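The bell-ringers of Arnlow want a bigger congregation, and they have been sold an app to get one. Ostix, the firm behind it, charges the parish £400 a year. For that, 574 people on the electoral roll receive a daily reading, a prayer prompt and a nudge when they miss a Sunday.

Fr Cosmin Ghiță, who took over the parish in October, has been asked to call this outreach. He is polite about it. "They tell me 200 people opened the Advent message," he says. "I would like to know which of them read it."

So would I. Ostix's brochure speaks of "engagement" on nearly every page and of God on two. It doesn't say how many users ended up in a pew. When I put the question to the company, I was sent the brochure again.

At the eight o'clock Mass I attended there were 14 of us, and the heating was off.

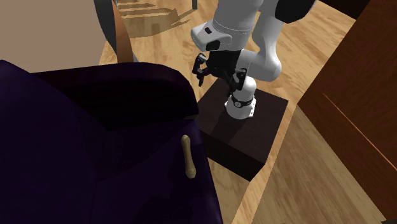
Supporters say it is early days, and that the diocese has wasted more on worse. Both may be true. But the parish's home visits stopped the same month the subscription began, and the housebound members I spoke to don't own smartphones. One of them, a former sacristan, had heard of the app from her niece. She thought it was for parking.

The contract comes up for renewal in spring.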